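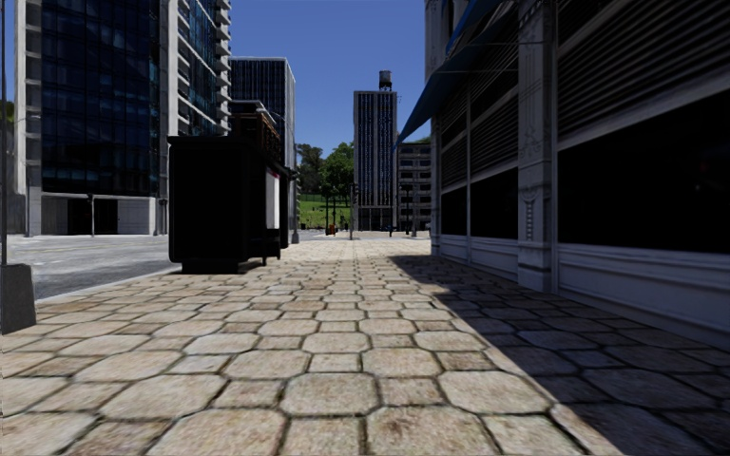
Teleop demos on the paved walkway route: recovery segments, keep or trim?
Forum: Mobile platforms > Imitation learning
Started by gravelpit, Sep 20, 2025

gravelpit
I'm collecting remote-driven demos in sim for a footpath-following policy. The Tirnley map, downtown block, straight run along the stone pavers from the near end to the plaza. Driver sits at a desk with a gamepad and sees only the forward view. Task is to hold a line between the black kiosk on the left and the building frontage on the right, then stop short of the open area.

So far I have 18 demos from two drivers. Behaviour cloning on those gives a policy that tracks well in the sun and then drifts left when it meets the shadow edge. That edge crosses the pavers on a diagonal, so the policy appears to be treating it as a kerb. Left is where the kiosk is.

My question is about the recovery segments. Both drivers wander off line now and then and steer back. Do I trim the wander and keep the correction, or leave the whole thing in?

mallee_root
Trim the wander, keep the correction. If you leave the wander in, you are labelling bad steering as expert steering. On our Munby base we mark the start of the correction with a shoulder button and mask the loss on everything between leaving the line and the button press. Keep the observations in the file, just don't train on those actions.

TorqueSpec
Disagree in part. With 18 demos you don't have enough wander for the mask to matter. Your problem is coverage at the shadow boundary. Check how many of your frames have the boundary crossing the lower half of the view. I'd guess the drivers hug the sunny side and the policy has hardly seen the dark pavers up close.

gravelpit
Checked. Driver A never enters the shaded strip at all. Driver B does it twice, both times near the far end. So yes, coverage is poor.

TorqueSpec
Then get the drivers to start in the shade. Spawn at the foot of the pilaster, heading off by a few degrees, and have them drive out to the centreline. Do the same from beside the kiosk. Short clips, each one starting in a bad state and ending in a good one. No wander to trim because the spawn did it for you.

mallee_root
Fair, that's cleaner than my button. It does assume you can place the robot anywhere. On hardware somebody has to push it there.

h_dunlop
Why not randomise the sun angle and be done with it? The stone colour goes from sandy to grey-brown across that line and it's the strongest gradient on the ground, stronger than the grout. Re-render the existing demos at 6 sun positions with the same actions. Costs you no driver time.

gravelpit
Can re-render, since I log poses and gamepad input separately from the images. My concern is that the drivers' actions were conditioned on the lighting they saw. If Driver A was avoiding the shade on purpose, replaying those actions under a different sun gives me swerves with no visible cause.

h_dunlop
Ask Driver A?

gravelpit
Driver A is Zachary Li, who posts here as zli.

zli
I wasn't avoiding it on purpose. The storefront windows are close to black and so is the ground along there on my monitor, and I couldn't judge the clearance to the base of the building. So I stayed out. I suppose that is avoiding it on purpose.

TorqueSpec
That's a display problem. Raise the exposure on the driver's view and leave the recorded view alone.

mallee_root
Careful with that. If the driver can see things the policy can't, you get actions the policy has no way to reproduce. We made this mistake with a Fusach depth overlay. Drivers cleared posts beautifully and the policy learned nothing from it. Whatever you change for one, change for both.

TorqueSpec
Exposure isn't extra information in the sense a depth overlay is. The values are in the recorded image, the monitor is crushing them.

mallee_root
Only if you're recording before the tone mapping. Most people aren't.

gravelpit
I'm recording after tone mapping. Moving the exposure change upstream so it applies to both.

Also worth noting for anyone on the De Bruijn controller plugin: it quantises the left stick and the steering labels come out in steps. I've been low-pass filtering them offline before training.

h_dunlop
Filter causally or you'll shift the labels ahead of the image.

gravelpit
It wasn't causal. Fixed.

Update: 2 evenings of short clips from the shaded side and the kiosk side, both drivers, plus the original runs unmasked. Almost 3000 steps of new data. The drift at the shadow edge is gone from the midday sun setting. With the sun lower it still twitches at the boundary but comes back. Trying h_dunlop's re-render next, on the new clips only.

zli
Can the next batch start further back from the kiosk? At the current spawn it fills the left of my view and I'm steering from memory of where the kerb is.

gravelpit
Yes. Will move it back a couple of metres and send you the config.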